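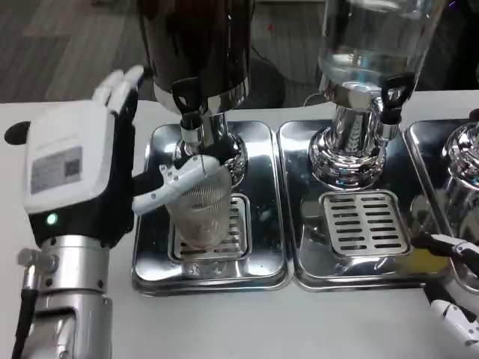
4. Cleaning and descaling

Clean the taps at the end of each day of service. Descale every 20 litres if your water is hard, or once a month otherwise.

Caution: Unplug any heated base and let it cool for 22 minutes before you start. Do not put the container in the dishwasher.

4.1 Daily rinse

1. Drain leftover juice or coffee into a jug.
2. Fill the container with lukewarm water and a drop of dish liquid.
3. Hold the tap open until the water runs clear.
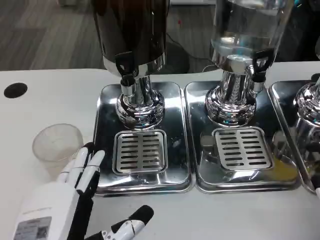

4. Lift out the drip grate and wash it in the sink. Coffee oils dull the finish if they are left overnight.
5. Wipe the base with a soft cloth. Steel wool will scratch it.

Note: The Ekow tap seal is grey. Seals from the older Studov series are a different colour and will leak if fitted to this model.

4.2 Descaling

1. Mix one sachet of descaler with 7 litres of water.
2. Pour it in, open the tap briefly, then close it and wait.

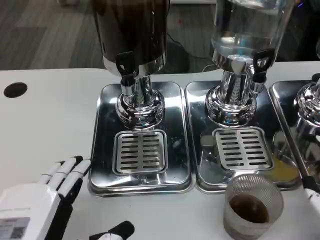 Cloudy water at this stage is normal. Drain the container and rinse it twice before refilling.

3. Check the seal for cracks. Order replacements as part 91 from Birkusari Catering Spares, attention Oana Voicu.

Revised 16 July 2025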